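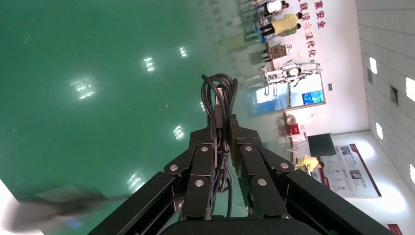

Gripper and black cables on the Celtden cell.

2023-05-04

Celtden publishes its gripper care routine

I've looked after the two-finger cell at Celtden for long enough to have strong feelings about pivot bolts, so I'm very pleased to say we're putting our whole set-up and care routine out for anyone to use, free of charge! It's the same one we follow ourselves, coffee stains removed.

The job I get asked about most is cords. They're floppy, they fold back on themselves, and a jaw that's a touch out of line will let a bundle slide (ask me how I know). We check the linkages every 500 cycles, nip up any bolt that has worked itself slack, and then close the jaws on a bundle with a tie round it before trying anything looser. 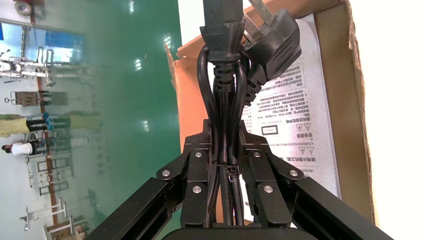
After that it's the pads. Wipe them with a dry cloth, look along the face for shiny patches, and swap both together, never one. The swap takes me nearly 20 minutes, most of it spent hunting for the right hex key. Then I open the fingers fully, set the zero again and run it slowly a few times with my hand near the stop button.

"I'd been changing pads far too late," says Carmela Echevarría at Zemavau, who tried the routine before we released it. "Now I write the cycle count on the cabinet door and stick to it."

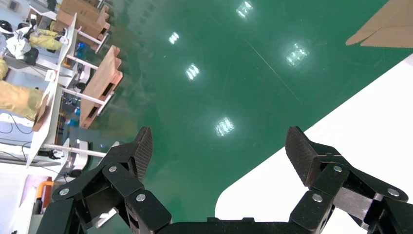
Celtden | Cell Maintenance Team

The routine covers daily checks, pad changes and setting the zero. A second part, on wrist cables, will follow in August. If you'd like a copy, or you want to argue with me over bolt tightness, write to Nuria Vallejo or Benito Villalobos at our Gindcombe office and they'll pass it on.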